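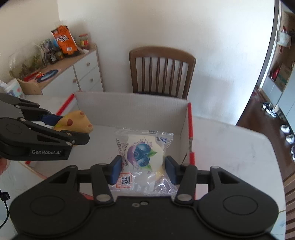

Snack box, second sorting

18 Jan 2025

Went back to the red-edged box this evening, the big shallow one with the white inside. The rim has torn on the right-hand side and the red covering has lifted to show rough pale card, or whatever it is under there. I have not taped it. Tape on a torn edge pulls more of the surface away when it is removed, and I would prefer a short tear to a long one.

The blueberry cake was the item I wanted to settle. Clear wrapper, crimped seal at the top, three berries and a purple splash printed over a pale round cake. The small print runs down the side in columns and I cannot read it without the magnifier, which is still at the Vornirness flat. I have therefore put the cake down in the list as "blueberry, single, clear wrap" and left the weight column blank.

Weights so far, kitchen scale, items with legible labels only:

Long biscuits, both packets together - 336 g
Rice crackers - 216 g
Everything legible, total - 1,052 g

The scale drifts by a gram or two when it is left on. I zeroed it before each reading and took the second figure whenever two differed. The batteries are from before Christmas and should last the month.

Crinkly wrappers are poor for stacking. They trap air, so a single cake takes up the space of two flat packets, and the seals catch on one another when anything is lifted out. Tried laying the soft items in one layer with the seals all pointing the same way. Better. The hard items go down the long side in the old Mizuno shoe bag, folded once. The yellow toy had been in with the food again and is going to the shelf in the hall, where it was supposed to be in the first place.

Still undecided about the order of eating. By date is the obvious method, but four of the wrappers have dates in a format I don't trust (day first or month first, and both are possible in January). Those four are at the front for now and will be eaten first whichever it is.

The Cona shop sends these boxes out with no contents slip. I wrote to them through the Trustska page to ask for one and got back a ticket number, 2,123, and no slip. Will try once more at the end of the month and then stop ordering.

Kitchen at 17 degrees all evening. Nothing with chocolate on it needs moving. Had one rice cracker at nine and corrected the list accordingly - the total above is from before the cracker.

To do: magnifier, pencil for the list (the pen smears on the glossy paper), measure the shelf depth.

We use cookies to remember your settings and to count visits to this diary. Accept all | Manage preferences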